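Stockdale to Open Clothing Exchange and Repair Counter in Sturnthorpe

For immediate release
29 April 2019

STURNTHORPE – Stockdale, the secondhand clothing retailer, will open a clothing exchange and repair counter at its Sturnthorpe store next month. Customers will be able to bring in everyday clothes they no longer wear, trade them for store credit, and have small repairs done on the same visit.

The Sturnthorpe store will be the second Stockdale location to offer the service. The first, in Flisivberg, has run an exchange counter since last spring. T-shirts, sweatshirts and children's clothes made up most of what customers brought in there, and the company has set up the new counter with those items in mind.

The counter takes up 400 square feet at the back of the store, in the area that used to hold coats and luggage. Coats have moved to the front window side. Luggage will no longer be sold in Sturnthorpe but is still available in Flisivberg. 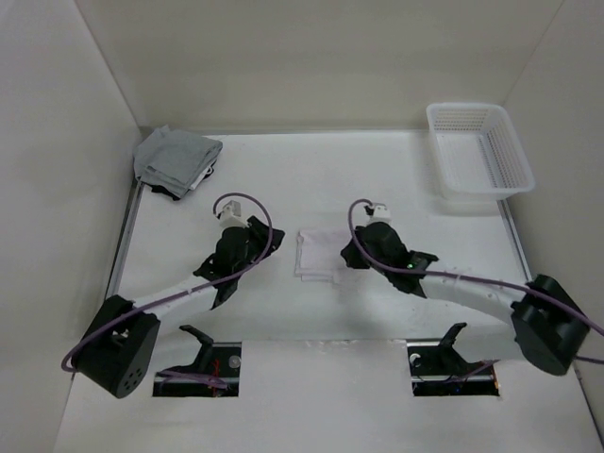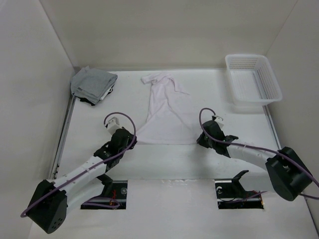 Reading time: 3 minutes

How the exchange works

Customers can bring up to 6 items per visit. Clothes should be washed and dry. Staff will check each item for stains, holes, missing buttons and broken zippers, and will make an offer while the customer waits. Credit is loaded onto a Stockdale card and can be spent in either store. It does not expire and cannot be exchanged for cash.

Items that are not accepted will be handed back. Customers who do not want to take them home can leave them in the textile recycling bin next to the counter. Stockdale does not give credit for clothes left in the bin.

The counter will accept T-shirts, shirts, sweaters, jeans, skirts, dresses and children's clothes in all sizes. It will not accept underwear, swimwear, socks, shoes, pillows or bedding. School uniforms will be accepted in July and August only.

Repairs

The repair service covers open seams, loose hems, buttons and small holes in knit fabric. Simple jobs such as buttons will be done at the counter. Longer jobs will be tagged and ready for pickup within a week. A price list will be posted at the counter and at both registers. Zipper replacement, leather work and alterations to formal wear are not part of the service.

Repairs are open to everyone, including customers who bought their clothes somewhere else. Payment is due at pickup, and exchange credit may be used.

Tracking and records

Each accepted item will be entered in Clitanard, the stock system Stockdale already uses in Flisivberg. Clitanard prints a tag with the size, fabric, condition grade and price. Shoppers in one store can ask staff to look up an item in the other and have it sent over at no charge. Transfers between the two stores run twice a week.

Clothes that have not sold after 49 days will be marked down. Anything left after the markdown period will go to textile recycling.

Hours and opening offer

The exchange and repair counter will be open Tuesday through Saturday, from 10 a.m. until one hour before the store closes. No appointment is needed. Customers with large amounts of clothing, such as from a move or an estate, should call the store first to arrange a drop-off time.

The first 400 customers to complete an exchange in Sturnthorpe will receive a free button or hem repair, good through the end of the year. The offer is limited to one per household and is not valid in Flisivberg.

The opening date will be posted at the store entrance and on the Stockdale website. The rest of the Sturnthorpe store will keep its normal hours while the counter is being finished.

About Stockdale

Stockdale buys and sells secondhand clothing for adults and children. It operates stores in Flisivberg and Sturnthorpe.

Media contact: Stockdale press office, Sturnthorpe store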